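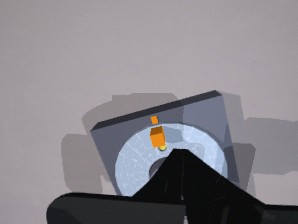

Wrist view in the simulator. Orange cube on the ring, blue plate behind, the gripper very close.

Posted by the author of the Zusden arm build, 2022-01-29

1/ The real arm is still on the bench in the shared workshop with its elbow open, so this week I worked only in simulation. I want to write down what I learned before I forget it.

2/ For people who are new: Zusden is my small desk arm. The base is from an old Wollach turntable, the gripper fingers I printed myself in black. The goal is simple. It must pick up a small cube and put it down again without pushing anything else.

3/ The simulated camera sits on the wrist, behind the fingers. From there the fingers hide a lot. In the picture above you get only part of the ring, and its hole is mostly covered. I knew this from my drawings, but in a drawing it does not feel so serious.

4/ First lesson: do not trust color alone. There is one more orange piece over the plate, narrower than the cube, with a small gap between them. My color filter joined both into one tall object and put the grasp point too high. It took me two evenings to understand this.

5/ I fixed it by making the filter more strict about gaps. Now they stay as two objects. The code is not beautiful. It is 456 lines and I am sure that a better programmer would need much less.

6/ The little yellow ball at the lower edge of the cube is harder. From this angle it is so small that my filter throws it away as noise. If I lower the limit, it begins to find "balls" in the white streaks of the ring.

7/ Second lesson: shadows. I had them turned off for speed. When I turned them on, the big gray ones on the wall were no problem, but a small patch on the ring was read as an edge. I will leave the shadows on. The workshop has shadows too.

8/ I let it run at night with the cube in different places: 1,416 tries. I don't give a success rate yet, as my check for "cube is lifted" had a mistake in the first part of the run and I must do it again.

9/ The real elbow waits for a new bearing from Jeltance. If it comes in February, I will mount the camera and compare. I also need to make the fingers thinner by 3 mm, I think.

Filed under: Workshop Builds / Robot Arms

Comments (3)

kang_bench: Did you try to move the camera to the side of the wrist? Mine is on the left and I see much more between the fingers. Cable is ugly though.

solderandtea: what bearing size for the elbow? I have a drawer full of them

Author reply: @kang_bench Not yet, I will try it in the simulator first. @solderandtea Thank you! I will measure it tomorrow and write to you.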